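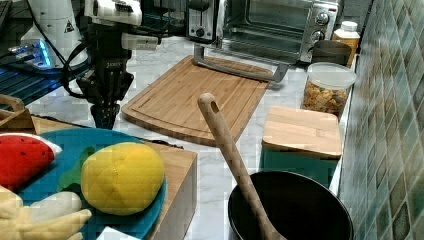

A bamboo cutting board on a marble countertop, with a toaster and toaster oven along the back and dried pasta within reach.

The Working Counter

When the Ullent Housing Trust began refitting the kitchens in its Gilani Street building, its design office asked residents what they wanted most. Few mentioned cabinets or lighting. Most asked for a clear place to chop an onion.

The request shaped a program that now covers 46 apartments. Under the direction of Parvaneh Talebi, the trust's head of interiors, each household receives a planning visit before any material is ordered. Residents are asked to cook an ordinary meal while a member of staff notes where they stand, what they reach for, and what they have to move first.

"The cutting board tells us a great deal," Ms. Talebi said. "If it lives in a drawer under three baking sheets, the cook will use a dinner plate instead. We ask people to give the board a permanent place and arrange everything else around it."

The trust recommends a board with a groove cut near the edge, which catches the juice from tomatoes and roasted meat before it reaches the counter. Bamboo is the usual choice. It should be washed by hand, dried upright, and rubbed with food-grade mineral oil when the surface begins to look pale. It should never be left to soak.

Appliances are placed at the back of the counter. A toaster and a toaster oven may stand side by side, provided that the clearances given in their manuals are respected and the oven door can open fully. Residents who own more than two countertop appliances are encouraged to store the others and bring them out as needed.

Dry goods follow a simpler rule: food used every week may stay on the counter, in a container with a lid. Clear canisters suit pasta, whose shape and color are easily recognized and whose level can be checked at a glance. Opaque canisters are better for coffee and tea, which keep longer away from light. Kenneth Mercado, who moved into the building in May, keeps his lentils in the opaque kind as well and labels the lids in pencil.

Stone counters require some care. Lemon juice, vinegar, and wine will etch marble within minutes, and the trust advises wiping spills at once with a soft cloth and plain water. Abrasive powders should be avoided. Sealing is carried out by the trust before a household moves in, and residents may request a further treatment through the building office.

The next group of apartments, on Ruva Court, will be surveyed under Tamunoemi Okonkwo. Walls there will be finished in small tile, with color samples available to residents at the design office.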